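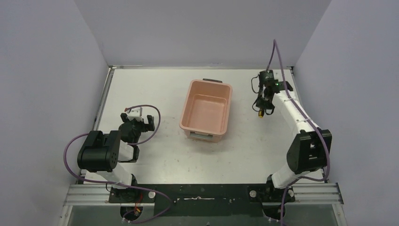
The pink bin, empty, on the white table

What to do with a rounded pink bin with gray handles?

Posted by Sadia Jatoi in Home Storage

I have a peach-pink plastic bin with rounded corners, a thick rim and a gray handle at each short end. The handles aren't the same shade - one is dark gray and the other is lighter, with a bit of green in it. I want to use it for kitchen linens on an open shelf in our apartment in Wimovville. The shelf is 40 cm deep and the bin fits if I put it in with a short end facing out.

My trouble is that the sides slope in toward the bottom. Dish towels folded into squares sit fine on the floor of the bin, but by the second layer there is a gap all the way around and the stack leans over. I end up digging for whatever is underneath. I tried a cardboard divider from a Fesa shoe organizer and it would not stand up against the slope.

Is there a better way to fill a bin like this, or should I give up and get one with straight sides? Also, is it safe to pull it off the shelf by one handle when it's full?

Vandana Katiyar
Roll them. Squares need straight walls and you don't have any. Fold each towel in thirds the long way, then roll it from the short end and stand it upright on the flat part of the bottom. Start at one short end and work toward the other. Once the row is snug the rolls hold each other up, and the slope gives you room to get your fingers in at the top. I do one layer only. If you have more towels than fit in one layer, the rest can go somewhere else.

For napkins and other thin things I use a small straight-sided box set inside the bin at one end. Don't try to make a divider fit the curve. I cut three of them for mine and threw them all out.

On the handles, pull with one if you like, but as soon as the bin starts to clear the shelf get your other hand under it. Towels are light, so you will probably be fine. I would not do it with cans. If the handles are separate pieces, push on them now and then to check that they are still tight.

Guoqing Lu
just get a straight one. Triden has them in 2 sizes. the sloped kind are made to stack inside each other when empty and they waste space on a shelf

Aiguo Cheng
I would keep it, but maybe not for towels. Ours holds potatoes and onions, in paper bags so the skins stay contained, and the slope makes no difference with those. It wipes out easily too, with no square corners for dirt to sit in. Warm water and dish soap, then leave it upside down on a rack until the rim dries.

If you do stay with linens, Vandana's way works. Put the lighter handle facing out if you care about how the shelf looks, and stick your label on the shelf edge. Labels on a curved side peel at the ends. Mine lasted until February.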